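Tremik Opens Hand-Guided Teaching Program for Small Parts Handling

Thu 27 October

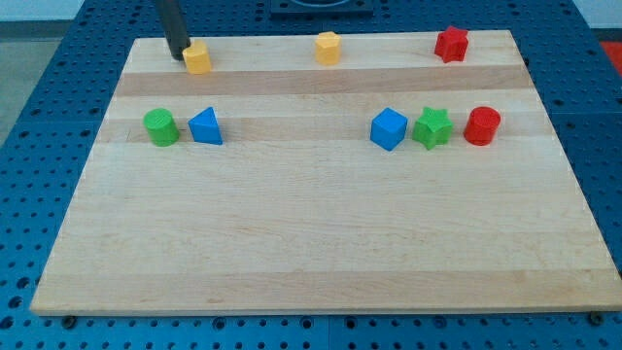

Tremik today opened its hand-guided teaching program to outside users. The program lets a person show a robot arm how to pick, move and place small parts, either by taking hold of the arm and moving it or by driving it from a remote control station. No code is written during teaching.

The program has run inside the company since May. It is now available to contract manufacturers, packaging shops and technical colleges that already own a compatible arm or plan to lease one.

How a task is taught

A teaching session starts with a short task sheet. The sheet names the parts, the starting area, the target area and what counts as a finished run. The operator then performs the task through the robot while the system records joint positions, gripper state and camera views.

Two ways of teaching are supported. In hand guiding, the arm is set to a low-force mode and the operator moves it directly. In remote teaching, the operator uses a smaller leader arm supplied by Estus, and the working arm follows it. Operators can switch between the two during one session, and each recording is labeled with the method used.

Remote teaching is the better choice when the operator's hands would block a camera. Hand guiding is faster to learn and needs less floor space. Most new operators in the internal program began with hand guiding and moved to the leader arm in their second week.

Practice with shape blocks

All new operators start with the same practice set: small plastic blocks in yellow, red, blue and green, including cylinders, cubes, stars and triangular prisms. The blocks are set out on a flat wooden board and the operator is asked to pick, sort or line them up by color or shape.

The shapes call for different grips. A cube can be held on flat sides, while a star has to be approached at an angle that suits its points. Operators also learn to leave room between neighboring blocks, and to bring the arm down slowly enough that the recording is useful for training.

Layouts are changed between recordings. A block may be turned, moved to another row or placed close to others. Recordings made from one fixed layout tend to produce a robot that can only handle that layout.

Results from the internal program

Between May and the end of the internal phase, Tremik operators made 803 recordings of block handling tasks. Of these, 147 were set aside after review. The most common causes were a late gripper close, a long pause in the middle of a move, and a part that was not fully inside the target area at the end. The recordings that were set aside have been kept and are used to train reviewers.

Nine operators took part. None was required to have programming experience.

Software and review

Recordings are stored and reviewed in Clender, the company's browser-based tool. A reviewer can play back a run, trim the start and end, mark it as accepted or set aside, and add a note for the operator. Accepted runs are grouped by task and can be exported for training.

Sites keep their own recordings. Sharing them with Tremik is optional and is covered by a separate agreement.

Availability

The program is offered in 3 packages. The first covers hand guiding only. The second adds the Estus leader arm and remote teaching. The third adds on-site operator training and the full practice set with board. All packages include access to Clender and a printed operator guide.

Cable kits and mounting plates for the leader arm are supplied by Ishida and ship with the second and third packages. Existing customers can move up a package at any time and pay the difference.

Orders are open now through the Tremik sales office. Colleges may apply for the education rate by sending a course outline with their order.

About Tremik

Tremik makes software and teaching equipment for robot arms used in light assembly, sorting and packing. The company also offers operator training and recording review.

Media inquiries: Tremik press office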